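Stiltorlow Hall: acoustic work and the autumn chamber series

The autumn chamber series at Stiltorlow Hall opens on 2026-10-20 with the Biredora Trio, playing piano trios by Haydn, Schubert and Fauré. It is the first public concert in the hall following the changes to the stage end, which were finished in June.

The main change is to the reflectors over the platform. The old panels were fixed flat to the ceiling and sent most of the early sound to the rear rows, leaving the front of the hall thin in the bass and the players unable to hear one another well. The new panels hang lower and can be tilted in pairs. For chamber music they will be set steeply; for choir and organ they will be raised close to their former height.

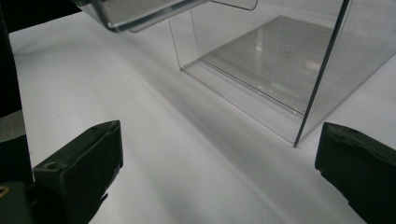 One subscriber, writing after the June open rehearsal, found the cello much clearer from the side seats but thought the piano too strong with the lid on the long stick. The trio's programme will be played with the lid on the short stick for the Haydn and fully open for the Schubert and Fauré. The piano has also been moved back from the platform edge and turned a little towards the centre aisle.

Seating has been revised at the same time. The hall now holds 378 with the side gallery in use. For this series the gallery stays closed and 200 seats will be sold on the main floor, all unreserved. A further 66 places in the rear block are held for school parties and will be released on the night if they are not taken up. Latecomers will be admitted between works only.

The second concert is given by the Grokdale Winds, with quintets by Reicha and Nielsen. The third is a song recital with piano, for which texts and translations will be printed in the programme. The Taipe Ensemble closes the series with the Schubert Octet, played without an interval. 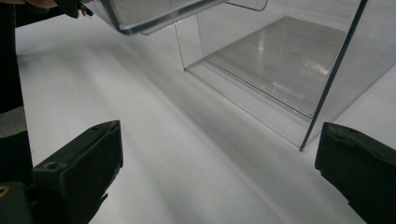

Can a series ticket be used by different people on different nights?

Series tickets may be passed on freely, provided the ticket itself is shown at the door. One ticket admits one person to each concert.

Doors open at 7pm and the music starts at 7.30pm throughout. Programmes are sold in the foyer.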